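Call for participants: help us judge robot grasps in simulation

The Disance study at Kindby is looking for people who like watching small things very closely. We want to know whether a person can tell, from a short simulated clip, if a robot arm is about to get a good hold on one small part in a crowded group. It sounds simple, and some clips are, but the crowded ones have kept our team arguing well past lunch more than once!

All of the clips are made in Masri, our simulator, so you will never need to visit a lab. You will see the work from a view close to the gripper and from farther back in the room, and we'll ask you to rate each approach before the fingers close.

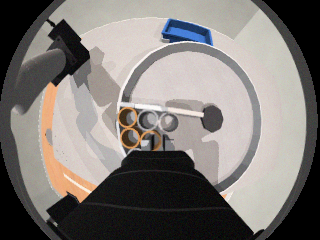
Gripper view in Masri, with short tubes grouped inside the round tray.

In our first round, raters went through 1603 clips between them. They did well with parts standing on their own and a good deal worse when neighbors were close, and we would dearly like to find out why. The new round changes the order of the views — close one first for half of you, room view first for the others — and adds a box where you can tell us in your own words what made you say yes or no. Please do use it. Those comments were the best reading we had all spring.
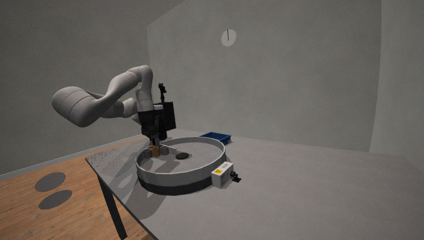

I joined the first round thinking I'd be bored in ten minutes, and I ended up replaying the close calls over and over. My one tip is to trust the room view more than you want to. It shows you the angle of the arm, and I missed that for most of my first session. — Cumero

We have 98 places. You'll do 2 sessions online, with a break in each, and you can pick your own hours as long as both are finished by the end of July. No background in robotics is needed.
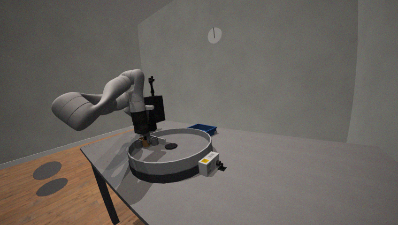 You do need to be 18 or older, read English comfortably, and have a laptop or desktop screen, as phones are too small for the close view. We pay a flat fee after the second session, and you may stop at any point without giving a reason.

To sign up, fill in the short form on the Kindby study page and put Disance in the subject box. We answer every message, though it can take us 3 working days when things get busy.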